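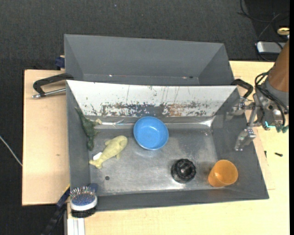

Every paper in Karkance ran the dam story the same week, one reader wrote under our first blog post, so how could anyone living there have known it came from a single press release? We started the whole project over after reading that comment, and we're so glad we did.

Our media studies project set out to follow one political story from the day it appeared to the day people stopped repeating it. The story was the claim that the Nekthorpe town council had secretly agreed to sell its share of the Dasell dam. It was first printed in July. The council denied it two days later, and the denial got a fraction of the space. We wanted to know where the claim came from, who passed it along, and what happened to the wording on the way.

What we collected

We gathered 369 items that mentioned the sale: news articles, radio transcripts, opinion columns, newsletters and public posts by local politicians. Reading them all took far longer than we had planned (our spreadsheet crashed, we cried a little, we learned to save copies). For each one we wrote down the source it gave, if any, and whether the sale was called a fact, a report or a rumor.

What we found

The first surprise was how small the beginning was. Only nine items named a source of their own. The others quoted each other, or quoted "reports," and when we followed the links backward we kept landing on the same press release from Avcı, a consulting firm that had been bidding for work on the dam. The release never said the share had been sold. It said a sale was "under discussion in some quarters," and somewhere between that sentence and the evening radio, the discussion became a deal!

The second was how useful the story was to everyone. The opposition used it to call the council dishonest. The council's own party used it to call the press dishonest, and raised money on it. Both sides kept the claim going for weeks after the denial, and this was the part we argued over the most when we met to write.

Corrections were the sad chapter. Five outlets changed their articles, and of those, two told readers what had been changed. The rest left the old headline standing.

Limits

We couldn't get at private message groups, where a lot of people told us they had first heard the news. We also only read items in English, so the Turkish-language weekly is missing, and we would love for another class to pick that up. Sorting "report" from "rumor" was a judgment call, and we changed our minds on plenty of items during the second reading.

Next steps

We want to repeat the tracing with a story that was true from the start, to see if it travels the same way. The coding sheet and full list of items are in the class folder, and anybody is welcome to use them.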